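Cuaderno de taller. Compras y presupuesto de pinzas, mayo
Lunes, primera hora. Retomo la lista donde la dejé.
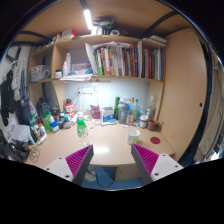
Julián Lorente insiste en que no pidamos nada hasta tener cerrado el número de puestos, porque la última vez compramos primero los soportes y luego hubo que devolver la mitad. Le parece mejor ir con un pedido corto ahora y otro en otoño. Le he dicho que de acuerdo en lo del pedido corto, pero que los dedos de recambio no pueden esperar tanto.

Estado de la partida: quedan 2545 euros para material de pinzas, IVA incluido. De ahí tienen que salir los recambios, el cableado y lo que se decida sobre la segunda pinza de mano. El brazo va por otra partida y no lo toco en esta entrada.

Recambios de dedos. Piltovent ofrece las almohadillas estriadas sueltas o montadas en placa. Sueltas salen más baratas, pero hay que pegarlas y esperar al día siguiente para usarlas. Montadas se cambian con los tornillos y listo. Me inclino por pedir montadas para trabajar y unas pocas sueltas para pruebas de agarre. Falta que confirmen si la placa nueva respeta la posición de los tres agujeros. Si la han cambiado, no nos vale ninguna de las dos opciones y habría que imprimir adaptadores, con lo que se va parte del ahorro.

Color: les queda magenta y tienen a la espera un gris. Seguir con magenta. En los escritorios que usamos hay demasiadas cosas negras y grises (cables, auriculares, bolsas) y quiero distinguir bien la punta del dedo cuando reviso las tomas.

Neka, cableado. Pasan presupuesto por el cable flexible con conector acodado. El plazo es de 30 días desde el pedido, que no me gusta, pero el que tenemos se dobla siempre por el mismo sitio. Struan Niven dice que con una brida y un tubo termorretráctil aguantamos. Puede ser. Lo probamos esta semana en una de las pinzas y lo apunto.

Segunda pinza de mano. Tres caminos:

a) Comprarla hecha a Driniline. Cómodo, viene calibrada, se lleva casi toda la partida.
b) Montarla aquí con piezas impresas y la electrónica que ya hay en el armario. Barata en dinero y cara en horas, sobre todo de Sunil.
c) Alquilarla a Morrison por meses. El contrato mínimo no lo tengo claro y el seguro va aparte.

Pedido a Morrison que pongan por escrito la fianza. Por teléfono dijeron hasta 500 euros, según el estado en que se devuelva. Con eso y dos mensualidades ya estamos cerca de lo que costaría (b) con materiales buenos, así que (c) solo me convence si la campaña es corta.

Sobre los objetos. Para las tareas de escritorio no hace falta gastar. Con lo que hay en una mesa corriente tenemos formas de sobra: botellas con tapón, una taza con asa, un vaso abierto, tarros, cajas pequeñas. El posavasos redondo y plano es otra historia. Para levantarlo hace falta meter una punta por debajo del borde, y ahí es donde se gastan las almohadillas. Lo tengo en cuenta para el cálculo de recambios, que en la hoja anterior estaba hecho pensando solo en botellas y vasos.

Brillos. Una mesa pulida con un tubo de luz encima da un reflejo fuerte en el tablero. He mirado difusores. Los del catálogo de Piltovent son caros para lo que son, una lámina y cuatro clips. Dejar fuera del pedido y preguntar a Gillespie Urquhart si sobró lámina de cuando hicieron la cabina.

Mediodía. Ha contestado Piltovent: la placa mantiene los agujeros, cambia solo el grosor. Sunil Mollah ha hecho la cuenta y con los tornillos actuales queda justo de rosca. Añadir al pedido una bolsa de tornillos un poco más largos. Importe pequeño, pero que conste, que luego no cuadra la hoja.

Ishbel Guthrie pregunta si puede cargar a esta partida las cajas de transporte. Le he dicho que no por ahora. Si elegimos (b), sobrará algo y lo hablamos. Mientras tanto, las pinzas siguen viajando en la maleta vieja con la espuma recortada.

Tarde. Hablado con Julián otra vez. Quedamos en lo siguiente:

Pedir ya: dedos montados, almohadillas sueltas, tornillos largos.
Pedir si falla la prueba de la brida: cable de Neka.
No pedir: difusores, cajas, nada de Driniline.
Decidir cuando llegue el papel de Morrison: montar o alquilar.

Sunil prefiere montar. Calcula que puede tener la carcasa impresa sin parar lo suyo, siempre que alguien le quite las revisiones de tomas. Me las quedo yo, salvo las de la tarde.

Pendiente: pedirle a Piltovent la factura separada por líneas, que la otra vino todo junto y administración la devolvió. Mirar también si los gastos de envío bajan metiendo el cable en el mismo mes o si, al ser de otra casa, da igual. Actualizar la hoja de desgaste con una columna para objetos planos.

La brida ya está puesta en la pinza de Struan.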